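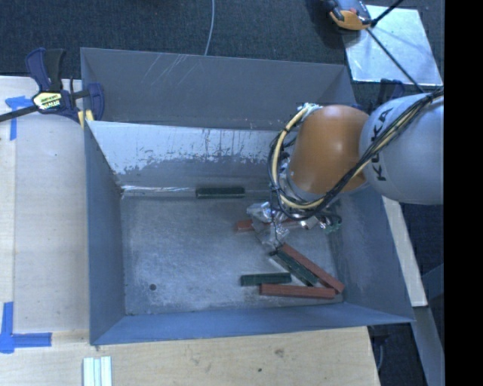
Handout 5: Picking blocks from a bin
Workshop course, July group
Notes by Wellington Lacerda

Before this session, please read again the part about coordinate frames in Handout 4. We will use it from the first minute.

1. Fixing the bin

The robot knows the bin only by numbers. If the bin moves a little, all the numbers are wrong, and the gripper will go down in the wrong place. For this reason we clamp the bin and mark its position with blue tape on the table. Check the clamps before each run – also when another person checked them already.

2. Which block first

A block that lies alone is easy. Blocks that lie side by side are harder, as the fingers need free space on both sides. Our program gives each block a score for free space and takes the highest. Color is not used in the score, only for sorting later.

3. Blocks near the wall

The sloping sides leave less room for the wrist than you expect. Keep 27 mm between the gripper and the sheet metal. Elaine Bezerra has written a check for this, see the file wall_check in the shared folder.

4. Cables

Move the last joint slowly through its full range and watch the cable bundle. It must not pull tight at any point.

Homework

Write the pick order for five blocks of your own arrangement. Bring a drawing on paper. Emerson Arruda will collect them at the door.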